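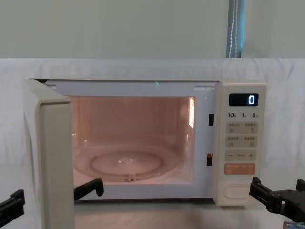 Beltside Opens Shared Kitchen Corner for Its Tenants

Beltside, the workshop and office building managed by Dikar, will open a shared kitchen corner on the second floor in August. The corner is for all tenants who bring their lunch from home and until now had to eat it cold.

The kitchen corner has a countertop microwave oven with a glass turntable and a light inside, so people can look at the food before they take it out. Dikar spent $3640 on the whole corner, including new electrical outlets and shelves.

"Our tenants asked for this for a long time," said Sewwandi Mridha, building manager at Beltside. "Many of them work late, and a warm meal makes a big difference to their evening."

The controls are simple to learn. The microwave has a small digital display, time buttons marked 10, 1 and 5, and an orange button lower on the panel. Printed instructions in 3 languages will be available at the reception desk.

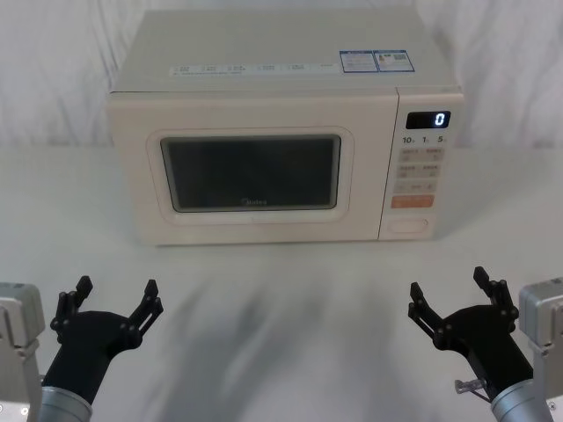 Use of the Kitchen Corner

The corner will be open to more than 60 tenants from 7 a.m. to 10 p.m. Users are asked to cover their food and to wipe the turntable after heating. Metal containers are not allowed in the microwave.

Questions about the kitchen corner can be sent to Selvaraj Pramanik at the Beltside reception desk.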